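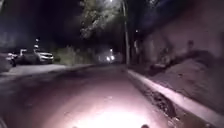

Orham night-driving kit review: a season on dark roads with a sidewalk robot

Vundar sells the Orham as an add-on for small outdoor robots. It comes as a headlight, a forward camera, a compute box and a license for the navigation policy that runs on it. The policy is the part people have been asking about. The paper behind it claims that a robot can follow an unlit road at night with one camera and its own lamp, with no map and no lidar, after training on mostly daytime driving. We bought a kit with our own money and ran it on our four-wheeled base through the end of May.

Short version: it follows the road edge very well, it handles oncoming headlights better than we expected, and its idea of what counts as a curb needs work.

What is in the box

The lamp is a single wide unit with a fixed beam. The camera is a color unit with a fixed focus and a rubber hood. There is a bracket for both, two cables, a bag of bolts and a printed card with a link to the manual. The bracket fit our base after we drilled two new holes. The card says no drilling is needed, so check your own hole spacing before you order.

Setup took one afternoon, most of it spent on the camera angle. The software wants a little of the robot's front end left in view at the bottom, which it uses to check that the camera has not shifted. If you tilt too high, the check fails and the robot will not arm. The error message says only "pose invalid," and we lost an hour to it.

The method, briefly

Most night work of this kind tries to brighten the camera picture first and then run an ordinary daytime model on the result. The Orham policy skips the brightening step. During training, daytime clips are darkened and a fake lamp pool is painted onto the ground in front of the robot, with the strength and spread changed from clip to clip. Noise is added in the dark parts. The policy is then tuned on a small set of real night drives, 52 of them according to the paper.

The policy gives a short path ahead and a confidence value for each piece of it. When confidence drops, the robot slows. When it drops far enough, the robot stops and waits. You can set both limits, and you should, as the defaults are timid.

How we tested

We used one narrow paved road with a raised concrete curb on the right and a sidewalk on the left. There is a dirt bank behind the curb, parked vehicles on the other side, and tree cover farther along. Street lighting is patchy. We also ran a parking lot and a gravel path, but the road is where we spent most of our time. A person walked with the robot on every run and held the stop button.

We logged 679 runs on the road, each 100 meters long. A run counted as clean if the robot finished without a stop press and without touching the curb. We ran Dai, the open-source brighten-first package, on the same base with the same lamp and camera.

Results on the road

Orham finished 612 of its runs clean. That is a better result than we have had at night from anything without lidar. Dai was run on fewer nights, so we won't put the two totals side by side, but it was clearly behind on every night when both were used. Its usual failure was drifting toward the middle of the road when the pool from the lamp washed out the pavement in front.

That washout is the main problem with any lamp mounted low. The asphalt right in front of the robot goes nearly white and the useful detail sits in a band past it, before the light runs out. Orham seems to have learned to use that band. Its planned path starts past the glare and is filled in backward, and you can watch this happen in the viewer.

Oncoming cars were the test we cared about most. A pair of headlights at the far end of the road is no trouble. The path stays put and confidence barely moves. As a car gets closer, confidence falls on the left half first, the robot slows and hugs the right side, and it picks up speed again after the car has gone by. On a few runs it stopped fully and took longer to start again than we liked. Raising the stop limit fixed most of that.

Street lamps shining down through leaves gave us trouble on windy nights. The moving light made the path twitch, though never enough to reach the curb.

Where it falls short

The curb itself is fine as long as its top edge catches the light. The gutter next to it is harder. Ours has stones, dirt and broken pavement along the foot of the curb, and Orham often treats the whole strip as drivable. Most of the failed runs ended there, with the right wheels down in the rough part. The paper has a short note on "edge debris" and leaves it for future work. We would have liked that on the product page too.

Dark parked cars are the other weak spot. A pale one is picked up early. A dark one sitting in shadow is sometimes missed until the lamp reaches its tires. The kit is sold for road following and the manual tells you to keep a separate obstacle sensor running. Do that. We would not run this on its own near anything that matters.

Battery use is on the high side. The lamp cannot be dimmed in software — the policy was trained with it at full power, and Vundar says dimming voids support.

Updates and support

A new version of the policy came out on 7th May, partway through our testing. It improved behavior around street lamps and did nothing we could measure for the gutter. The results above mix both versions. Support answered two of our three emails. The third was about exporting raw confidence values, and we ended up reading them off the log stream ourselves.

Should you buy it

If you already have a base with an obstacle sensor and want it to keep to a road after dark, yes. The kit is $1,000, and you would spend longer than that is worth trying to copy the training setup. If your roads have clean edges, you will have an easier time than we did.

If you need to work on broken shoulders or among parked cars, wait. Prevska has a kit coming that adds a second camera lower down, and we have one on order. We will run it on the same road with the same lamp height and post the numbers next to these.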